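How Does a School Plan to Buy a Robot Arm?

March 2025

A robot arm is a machine with joints, a bit like your shoulder, elbow and wrist. At the end is a gripper, the part that takes hold of things. Before a school buys one, somebody has to write a budget. A budget is a list of what you need and what each item costs.

Start with the job

The first line of the plan is the job, and the price comes later. At Espinoza School, the job is sorting toy vegetables onto plates. The toys are light, so the arm does not have to be strong. It does have to be careful.
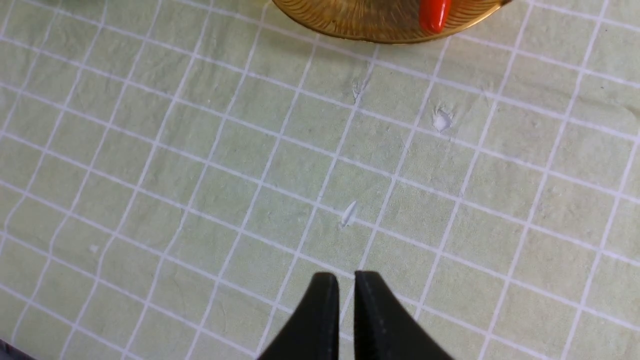 A strong arm costs more than a weak one, and it uses more power. Buying strength you will never use is a common planning mistake. Write down the heaviest thing the robot must lift, then look for an arm that can lift a little more.

Parts that are sold separately

The price of an arm often leaves out other parts. The Espinoza budget has a line for a set of Fovolik gripper fingers at $108, and another for a Zallel wrist camera at $392. Together they come to $500.
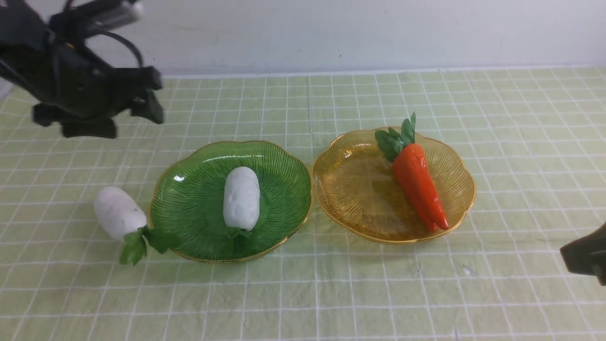
Practice items belong in the budget too. They are cheap, but they decide how hard the job is. A plate with a flat, plain edge is easy for a robot. The green and amber glass plates have wavy rims and fine ridges, and glass can shine and confuse a camera. A toy radish or carrot with leaves is also harder to hold than a block – the gripper should close on the body, and the leaves can get in the way.

Money for later

Some costs come after the robot arrives. Rubber pads wear down. Cables bend many times and can break. The school set aside $400 for repairs, and it is kept apart from the money for parts.

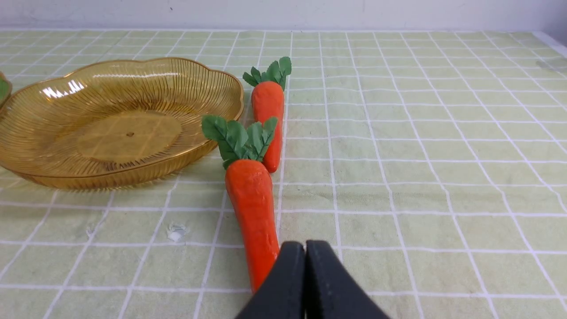
Time is part of the plan as well. The order went to a supplier called Jenero in February, with a delivery time of 11 weeks. Lessons that need the robot should not be planned before then.

Words to know

Gripper: the part of a robot that holds things.
Budget: a plan for spending money.
Supplier: a company that sells you equipment.
Spare part: an extra piece, kept in case one breaks.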